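Reprise et remplacement des téléphones professionnels : questions fréquentes

Mis à jour en juillet, par Mirjam Egger, service Relations entreprises, Grola
22 partages | 13 commentaires

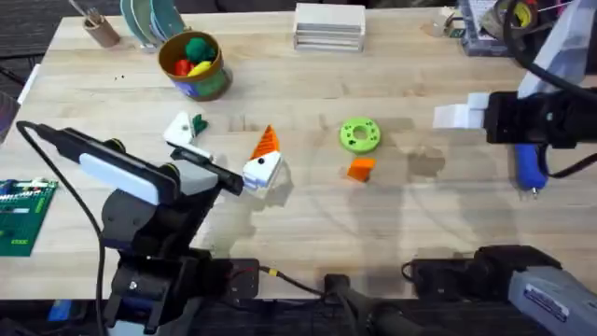
Le programme de reprise Grola s'adresse aux entreprises, associations et collectivités qui ont souscrit une offre mobile professionnelle et souhaitent renouveler tout ou partie de leurs terminaux. Il couvre les téléphones et les tablettes enregistrés au contrat, à l'exclusion des montres connectées et des routeurs portables. Avant toute demande, le gestionnaire de flotte est invité à examiner chaque appareil sous un bon éclairage, posé sur une surface stable et unie ; un plateau de bois clair convient parfaitement au relevé des rayures et des chocs. Les constatations sont ensuite reportées dans l'espace client, rubrique « Reprise », et servent de base à l'estimation provisoire.

Qui peut déposer une demande de reprise ?

Seuls le titulaire du contrat et les gestionnaires de flotte désignés par lui peuvent déposer une demande. Un utilisateur final, même s'il détient l'appareil depuis sa mise en service, doit passer par son gestionnaire. La désignation d'un nouveau gestionnaire s'effectue dans l'espace client et prend effet dès la validation du titulaire.

Quels appareils sont acceptés ?

Sont acceptés tous les modèles figurant au catalogue de reprise en vigueur, y compris les terminaux de la gamme Brirham, qu'ils aient été achetés auprès de Grola ou auprès d'un distributeur agréé. L'appareil doit s'allumer, conserver sa charge pendant la durée du contrôle et porter un numéro IMEI lisible. Les appareils déclarés volés ou perdus ne peuvent faire l'objet d'aucune reprise, même lorsqu'ils ont été retrouvés, tant que la déclaration n'a pas été levée.

Les appareils dont l'écran est fendu restent recevables, avec une décote. Il en va de même pour ceux dont le capteur d'empreinte ne répond plus. En revanche, une batterie gonflée exclut l'appareil du circuit postal ordinaire : il convient de ne pas l'expédier et de contacter le service Relations entreprises, qui indiquera le point de dépôt habilité le plus proche.

Comment l'estimation est-elle calculée ?

L'estimation provisoire tient compte du modèle, de la capacité de stockage, de l'état déclaré et du mois de la demande. Elle est plafonnée à 300 euros par appareil. Le montant définitif est fixé après contrôle au centre de Hollenstein. Si l'état constaté correspond à l'état déclaré, l'estimation provisoire est confirmée sans autre formalité.

En cas d'écart, une nouvelle proposition est adressée au gestionnaire par courrier électronique. Celui-ci dispose alors de 13 jours pour l'accepter ou la refuser. Sans réponse dans ce délai, la proposition est réputée acceptée et l'avoir est porté sur la facture suivante.

Que se passe-t-il en cas de refus de la nouvelle proposition ?

L'appareil est retourné à l'adresse de facturation. Les frais de retour sont à la charge de Grola pour la première demande de l'année civile et à la charge du client pour les suivantes. Les appareils sont restitués dans l'état où ils ont été reçus. Les données effacées lors du contrôle ne peuvent pas être restaurées.

Faut-il effacer les données avant l'envoi ?

Oui. L'effacement relève de la responsabilité du client. Le gestionnaire doit :

- sauvegarder les données utiles à l'activité ;
- dissocier l'appareil de tout compte constructeur ou compte de messagerie ;
- retirer l'appareil de la solution de gestion de flotte, le cas échéant ;
- lancer la réinitialisation d'usine depuis les réglages ;
- retirer la carte SIM physique et supprimer les profils eSIM.

Un second effacement est pratiqué à Hollenstein sur l'ensemble des appareils reçus. Un certificat peut être délivré sur demande ; il mentionne le numéro IMEI, la méthode employée et le nom de l'opérateur responsable. La demande de certificat doit être formulée au moment du dépôt du dossier. Elle ne peut pas être ajoutée une fois le colis enregistré.

L'espace client affiche le code 307. Que signifie-t-il ?

Le code 307 indique qu'un verrou d'activation est encore présent sur au moins un appareil du lot. Le dossier est alors suspendu, mais il n'est pas annulé. Le gestionnaire doit se connecter au compte concerné, supprimer l'appareil de la liste des terminaux associés, puis cliquer sur « Relancer le contrôle ». Si l'utilisateur a quitté l'entreprise et que ses identifiants ne sont plus disponibles, une preuve d'achat au nom du titulaire doit être jointe au dossier.

Les lots mixtes, qui comprennent des appareils verrouillés et des appareils libres, peuvent être scindés à la demande du gestionnaire. Les appareils libres suivent dans ce cas le traitement habituel.

Quels accessoires faut-il joindre ?

Aucun accessoire n'est exigé. Les chargeurs, câbles, étuis et dragonnes peuvent être conservés pour les appareils de remplacement, sous réserve de compatibilité. S'ils sont joints au colis, ils sont recyclés et ne donnent lieu à aucun avoir. Les stations d'accueil pour plusieurs terminaux font l'objet d'une procédure distincte, décrite dans les conditions particulières de l'offre Likemstead.

Comment expédier les appareils ?

Une étiquette prépayée est mise à disposition dans l'espace client dès la validation du dossier. Elle est valable 22 jours. Passé ce délai, une nouvelle étiquette doit être demandée et l'estimation provisoire peut être révisée.

Chaque appareil doit être éteint et emballé séparément. Le bordereau imprimé est placé à l'intérieur du colis, au-dessus des appareils. Grola ne saurait être tenue responsable des dommages résultant d'un emballage insuffisant. Le gestionnaire est invité à conserver la preuve de dépôt jusqu'à la réception de l'avoir.

Les clients titulaires de l'offre Likemstead peuvent opter pour un enlèvement sur site. Le créneau est convenu avec le transporteur, entre 8 h et 17 h. Une personne habilitée à signer le bordereau doit être présente.

Quand les appareils de remplacement sont-ils livrés ?

La livraison des appareils de remplacement est indépendante de la reprise. Elle intervient selon les délais indiqués sur la confirmation de commande. Il est possible, et souvent préférable, de recevoir les nouveaux terminaux avant d'expédier les anciens, afin de transférer les profils et les contacts sans interruption de service.

Les appareils peuvent être livrés préconfigurés. Cette option suppose que le fichier de configuration ait été transmis et validé avant la commande. Toute modification ultérieure du fichier doit être appliquée par le client depuis sa propre solution de gestion.

La reprise met-elle fin à la ligne ou à l'assurance ?

La reprise porte uniquement sur le matériel. La ligne demeure active et continue d'être facturée jusqu'à sa résiliation ou son transfert vers un autre appareil. L'assurance, lorsqu'elle a été souscrite, est attachée au numéro IMEI. Le gestionnaire doit donc en demander le transfert ou la clôture dans la rubrique « Garanties ». Les cotisations échues avant cette demande ne sont pas remboursées.

L'avoir peut-il être versé sur un compte bancaire ?

En règle générale, l'avoir est déduit des factures à venir. Un versement est possible lorsque le contrat a pris fin et qu'aucune somme n'est due. Il est effectué exclusivement sur le compte du titulaire. Les collectivités soumises à des règles comptables particulières peuvent solliciter un titre séparé par écrit, en précisant la référence du marché.

Comment contester une décision ?

La contestation est adressée en premier lieu au service Relations entreprises, par le formulaire de l'espace client, avec la référence du dossier et les pièces utiles. Si la réponse apportée ne donne pas satisfaction, le client peut saisir Rachid Hegazy, responsable des réclamations, par courrier postal au siège de Grola. Les demandes relatives au traitement des données personnelles sont instruites séparément par Rahel Prantl, déléguée à la protection des données.

Les conditions générales du programme de reprise prévalent sur les réponses publiées sur cette page.

22 partages | Laisser un commentaire (13)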